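Last updated: June

How to put together a DJ mix that previews your EP

A preview mix lets people hear new songs before they come out, in the middle of other music they already like. It takes more planning than a regular mix, and the files have to be kept straight. These steps are the ones I used for Sultana, a house EP released on Tusov, and they should work for most dance music.

1. Decide which songs go in

Don't put the whole EP in the mix. Sultana has five tracks and three of them made it into the preview. Leave out the one you plan to release as the single if it will already be out by then. Also leave out anything that isn't finished. A vocal that still needs to be redone will be ripped and passed around in the form you played it.

Ask everyone who sings or plays on a song if they are fine with it being heard early. Get the answer in writing, even if it's only a text message. If a label is involved, ask them too. Tusov wanted the mix to come out at least 14 days before the EP, so check for that kind of rule before you pick a date.

2. Get the files in one folder

Export each unreleased song as a WAV at the same sample rate as your project. Make a second version with a longer intro and outro made of drums only. You will want it when you start blending, and it's a pain to go back for later. Name the files by song title, key and tempo, for instance "Gavine_Amin_112". Don't use words like "final" or "new" in a file name.

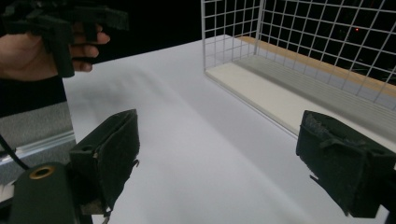 Backups should be made before you start mixing. One copy stays on the computer, one goes on an external drive, and one goes on the USB stick you will play from. My folder for the preview came to 582 MB with the extended versions included, so an old stick is fine. Drives and sticks get lost in drawers, and a white wire mesh basket like the one on this table would hold all of them plus the short cables, with the labels showing through the sides. Label each stick with tape and a marker. Eject it properly, plug it back in and play a few seconds of every file.

3. Plan the order

Write down the tempo and key of everything you might play. Sort by tempo first. For a mix of 60 minutes I use fourteen or fifteen songs, and I keep the tempo within a few beats of where it starts. Then look at keys. Two songs in the same key or in neighboring keys will usually blend without trouble. If two songs clash, put a drum section between them.

Spread the new songs out. Don't open with one. Listeners need a few familiar tracks to settle in, and a lot of people skip through the first minutes. I put the first new song third, the next one near the middle and the strongest one a little before the end. "Fokier" went last because it has a slow, empty intro that can come in under almost anything.

4. Record it

Set your mixer so the loudest part of the loudest song stays out of the red. Record a test of two songs and one transition, then listen on headphones and on a phone speaker. If the bass gets muddy during the transition, cut the low end on the outgoing song earlier.

Record the mix in one go if you can. If you make a mistake, keep going and fix that section afterward by recording the transition again and editing it in. Play each new song for at least two full minutes. Don't talk over the new songs or put a tag on every eight bars. One voice tag at the start of each is enough to show where it came from.

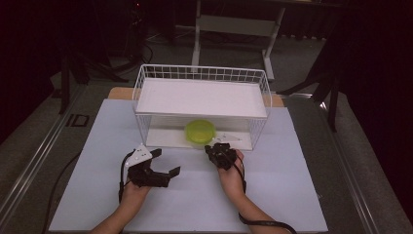
One reader wrote in to disagree about the tags. In their experience a single tag at the start gets trimmed off, and the clip then goes around with no name on it. They now put a second tag in the breakdown, low in the mix, and say no one has complained. I tried it on a later mix and would do it again, as long as the tag stays away from the vocal.

5. Export and post

Trim the silence at both ends and add a short fade at the end. Export a WAV to keep and an MP3 at the highest setting to upload. Listen to the whole MP3 once before it goes up.

For the track list you have two choices. You can name the new songs, or write "unreleased" and let people ask. I name them, so that anyone who searches later can find the EP. Put the release month in the description along with the pre-save link if you have one.

Upload in the evening, when your listeners are home. I posted mine at 9 p.m. and stayed online to answer comments. Write down the times people mention when they ask about a song. On Sultana most of the questions were about "Gavine", and it got moved up to the first track.

6. After the EP is out

Go back to the mix page and replace the pre-save link with the real one. Change "unreleased" to the song titles. Keep the project folder and the WAV.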